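Utilizamos cookies propias y de terceros. Aceptar | Configurar

Foro > Manipulación > Métodos y resultados
Hilo abierto por bianca_sima, agosto, 09:40

¿La cámara de muñeca aporta algo, o solo alarga el entrenamiento?

bianca_sima
Buenos días a todos. He entrenado dos políticas por imitación con las mismas 347 demostraciones de agarre de un rollo de cinta. La primera recibe solamente la vista del pecho; la segunda recibe también la muñeca. En 400 ensayos, la segunda falló 11 veces menos. ¿Consideran ustedes que esto es un resultado?

radu_c
Con una diferencia así, yo no lo publicaría. ¿Cuántas semillas usaste?

bianca_sima
Una sola. Reconozco que es poco.

hollport
No estoy de acuerdo con Radu. Hay que separar los fallos por fase. En el acercamiento la vista del pecho es suficiente, pero al cerrar los dedos el error es de milímetros, y allí la muñeca debería ganar.

radu_c
Debería, sí. Pero la propia pinza tapa una parte del rollo también en esa vista. Enseña unos fotogramas, por favor.

bianca_sima
Los pongo aquí, el de muñeca primero y luego dos del pecho.
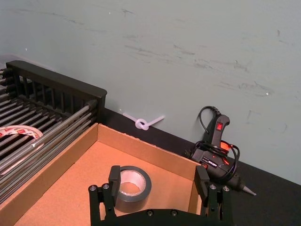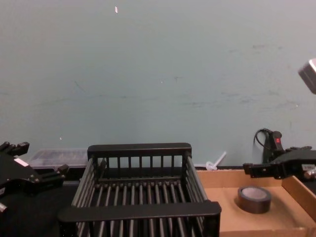
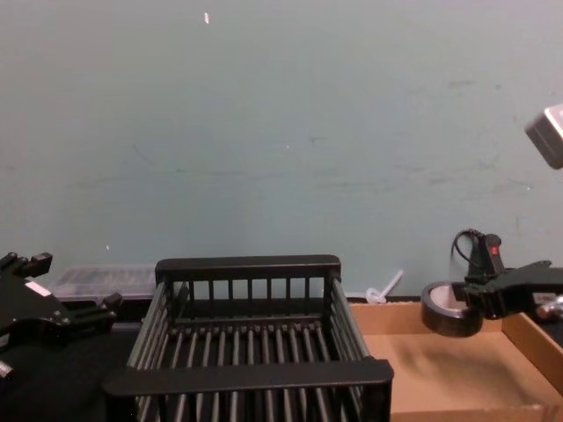 Re: ¿La cámara de muñeca aporta algo?

radu_c
Gracias. En el primero, el dedo izquierdo cubre un poco el rollo, como me temía. En el tercero, con el rollo ya sujeto, el hueco se distingue bien desde el pecho. Mantengo mi duda.

hollport
Y yo la mía. Repite con más semillas y hablamos.

Temas recientes
- Calibración mano-ojo con Besuvness
- Conjunto de 1294 episodios: cómo filtrarlo
- Retardo en la teleoperación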